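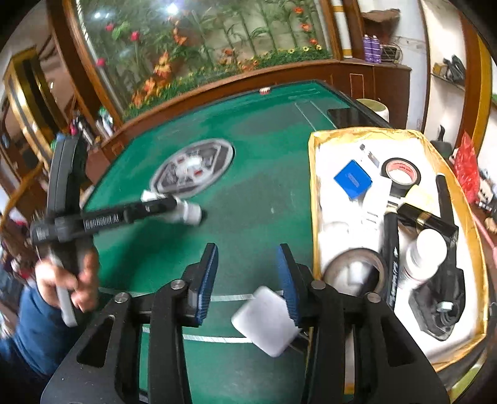 Can I use these police notices to work out how much theft there is in Hurkberg?

Please don't! The notices only cover what the police press desk decided to publish, so a quiet month in the files may just mean a busy press desk. For rates you want the recorded crime tables from the county.

Grimthorpe Notices, a data card

Last edited June 30, 2024

I started this collection when I was trying to follow one string of bike thefts and got annoyed at how quickly the police bulletins dropped off the town website. They go up, they stay for a few weeks, and then the link gives you the home page. So I began saving them, then cleaning them, and now there are 2000 of them in one folder and I may as well share it.

What's in it

Each record is one public notice from the police press desk in Hurkberg or Grimthorpe. Most are short: a break-in, a stolen car, an arrest, a request for witnesses. Of the 2000, 594 come from Grimthorpe and the rest from Hurkberg, which is a much bigger town and has a press desk that loves to write. The text is in English, as published, typos included (I love the one about a "stolen wench" from a tow truck and I am never fixing it).

The fields

notice_id is my own number and means nothing outside this folder.
town is either hurkberg or grimthorpe, all lowercase.
posted is the date the notice went up. The date of the incident is often in the text, and often missing, and I haven't tried to pull it out.
kind is my label for what the notice is mainly about. There are 35 of them, and yes, I know that's a lot. Bike theft, car theft and theft from a car are separate. Anything I couldn't place went into other.
body is the notice itself with names, phone numbers and house numbers taken out.
follow_up holds the notice_id of an earlier notice when the later one clearly talks about the same case. It's blank most of the time.

How I labeled things

By hand, at my kitchen table, over a lot of evenings. I read the whole notice and picked one kind, even if two would fit. A burglary where the car keys were taken and then the car was driven off is burglary in my files, and you may well disagree! If you do, the body text is all there and you can relabel it your own way. I went back over the Grimthorpe half-year that I did first, when I was still making up the rules, and changed a good number of the labels. The Hurkberg ones from that same stretch haven't had a second look yet.

Names and privacy

This is the part I fussed over most. A notice that says someone was arrested will stay on a hard drive long after the charges have been dropped, and the press desks hardly ever post when that happens. So every personal name is replaced with NAME, including officers and witnesses. Street names stay in, house numbers don't. I left out missing person notices completely, and anything that mentions a child as a victim. I did the first pass with Stoica, the little find-and-replace script in the tools folder, and then read everything myself. If you spot a name I missed, write to me and I'll pull the record the same day.

Please don't try to match records back to real people. I can't stop you, but it's not what the folder is for.

Known problems

There are 3 gaps where my saving script quit and I didn't catch it. They're listed in gaps.txt with the start and end dates. All of them are on the Hurkberg side.

Some notices were edited after they went up, usually when an arrest was made. I have whichever version was live when I saved it. The posted date doesn't change when they edit, which drives me up the wall.

An arrest is not a conviction, and a notice is one side of the story told early. Treat "suspect" as exactly that word and nothing stronger. If you train a classifier on the kind field, it will learn how two press desks write.

Files

notices.csv has everything. sisik_sample.csv is a small slice for trying out your code (Sisik is the riverside part of Hurkberg, and I picked it for the sample because those notices are short and tidy). gaps.txt and labels.txt are what they sound like. The tools folder has Stoica and the saving script, both pretty ugly, both working on my machine.

Using it

Teaching, hobby projects and local reporting are all fine, and I'd love to hear what you made. If you publish something, link back here and mention which version you used. The next batch goes in once I've finished reading the Grimthorpe notices from June.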